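Brukora Arm Build - Pre-Run Inspection Checklist, Kitchen Simulation Stage
Shared workshop, bench 2. August revision.
Inspector: Macario Bermúdez. Second check: Crescencio Manríquez.

Scope

Covers the simulated kitchen only. The physical arm stays locked out until every item below reads PASS or PASS WITH COMMENT. The physical arm has its own sheet, kept with the lockout key. Simulation faults count as faults. A joint limit entered wrong here gets copied to the controller with everything else.

Status terms: PASS, PASS WITH COMMENT, HOLD, FAIL. Initial every line. A blank line is read as FAIL.

Section A - Workstation and software

A1. Tromlow control build matches the number on the whiteboard (539). PASS. MB
Comment: The whiteboard still had the old number under it. Erased.

A2. Network link to the physical controller unplugged at both ends. PASS. MB
Comment: Both ends means both ends. Plug caps fitted.

A3. Stop key on the desk pendant halts the simulation. Test 5 times. PASS. CM
Comment: All presses registered. Key return spring is weak. Replace before the pendant is used with hardware.

A4. Log directory writable, old logs moved off the drive. PASS WITH COMMENT. MB
Comment: 1,057 log files moved. Whoever runs overnight batches needs to turn on log rotation.

A5. Power strip under the bench not daisy-chained. HOLD, then PASS. CM
Comment: Found the heat gun station plugged into the same strip. Moved to the wall circuit and rechecked.

Section B - Simulated kitchen and fixed objects

B1. Scene file loads without missing-mesh warnings. PASS. MB

B2. Collision geometry present on range, toaster oven, coffee machine and both runs of lower cabinets. PASS WITH COMMENT. MB
Comment: Coffee machine uses a plain box for collision. The drip tray projects forward of that box, so a low approach can pass through the tray without raising a contact. Acceptable while no task goes to that counter. Cárdenas mesh set has a better hull - import it before the coffee machine tasks are enabled.

B3. Keep-out volume over the cooktop active. PASS. CM
Comment: Volume covers all four burner outlines and extends over the knob row. Knobs are modeled as separate bodies and can be knocked.

B4. Arm clear of range and cabinets with a bottle in hold. View from low camera. PASS. MB

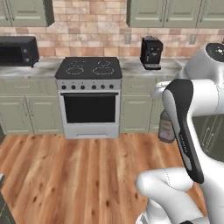
B5. Counter height in the file matches the tape measurement of the mock-up counter. PASS WITH COMMENT. CM
Comment: First reading was taken to the underside of the slab. Taken again to the top surface. Write down which surface was used.

B6. Floor friction value set, not left at default. PASS. MB

Section C - Arm and joint limits

C1. Soft limits inside hard limits on every joint. PASS. CM
Comment: Checked against the Brukora build sheet, not against the previous scene file. The previous file had the wrist limit with the sign reversed.

C2. Link names in the log match labels in the joint table. PASS. CM

C3. Speed cap at reduced setting. PASS. MB
Comment: Do not raise the cap to shorten a batch. Results taken at full speed are not accepted for hardware sign-off.

C4. Self-collision check on. PASS. MB

Section D - Gripper and handled objects

D1. Finger force limit set per object. PASS WITH COMMENT. CM
Comment: The carton and the wine bottle had been sharing one value. The carton needs the lower one. Values split and saved in the Nuludton object table.

D2. Gripper camera view usable with the carton held. PASS WITH COMMENT. MB
Comment: The orange carton sits in the lower center of the view and the arm panel blocks the strip below it. The bottle on the island stays in view at upper left.

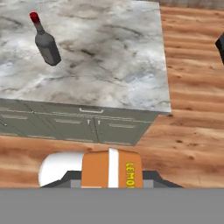 Any place motion toward the marble should get its clearance from the planner and the contact log, with the camera used only as a cross-check. Crescencio wants a second virtual camera at counter height for these motions. Agreed, to be added before the next revision of this sheet.

D3. Release command opens fingers fully before retract begins. PASS. CM
Comment: Delay raised slightly. The retract was starting on the command and should wait for the finger position report.

D4. Dropped-object event stops the run. HOLD. MB
Comment: Event is logged but the run continues. Configuration line is present and misspelled. Correct it, repeat D4, then repeat A3.

Section E - Sign-off

Open items: D4 (hold), coffee machine hull (B2), pendant spring (A3), log rotation (A4), counter-height camera (D2).

Hardware lockout remains in place. Key stays with Crescencio until D4 is initialed by both names.

MB / CM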